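# La pinza se queda abierta un par de milímetros de un lado después de cambiar los dedos

Buenas a todos. Perdonad si me alargo, pero llevo con esto desde mayo y prefiero contarlo entero. Tengo una pinza Skilex de dos dedos paralelos para doblar y apilar ropa, con dedos impresos que cambio cuando se gastan. Con el juego viejo cerraba perfecta. Con el nuevo —mismo archivo, mismo material— el dedo derecho llega tarde: el izquierdo ya empuja la tela y el otro todavía va de camino, así que la prenda se gira en vez de levantarse.

He hecho el cero otra vez, he limpiado las guías y he bajado la fuerza de 100 a 40 en el programa de Aka, y nada, el mismo desvío. Con camisetas casi no se nota, pero con las prendas de cintura elástica es un desastre, porque ahí hay varias capas juntas y el primer dedo que toca se lleva todo por delante.

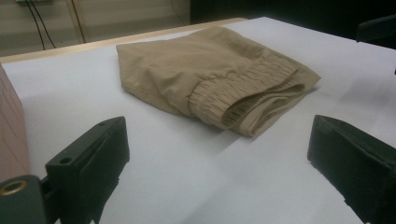
Ilídio Louro: Hola, a mí me pasó algo muy parecido y me volví loco con el software hasta que desmonté los dedos. Mira el asiento de los insertos de latón. Si al meterlos en caliente uno queda un pelo salido, el dedo no apoya plano en la base, y ese pelo se multiplica en la punta. Yo haría esto, con calma:

1. Quita los dos dedos y pasa una regla por la base.
2. Si el inserto asoma, caliéntalo y húndelo hasta que quede a ras.
3. Monta los dedos con los tornillos flojos, cierra la pinza sobre una galga y aprieta entonces, alternando.
4. Repite el cero **al final**.

Cada 400 ciclos vuelvo a revisar el apriete. ¡Y no uses fijador fuerte, que luego no hay quien los saque!

---

**wuldale_taller:** cambia el motor, esas pinzas salen malas

---

**Respuesta de Hauksdóttir:** Lo del motor me parece precipitado, si los dos dedos van con la misma correa. Añado a lo de Ilídio que intercambies los dedos de lado: si el retraso se va con el dedo, es la pieza; si se queda en la derecha, mira el carro y la tensión de la correa. Son diez minutos y te ahorras desmontar la mitad.

---

*Editado 2019-12-21:* era el inserto, gracias de corazón a los dos. El de la correa lo miro después de fiestas.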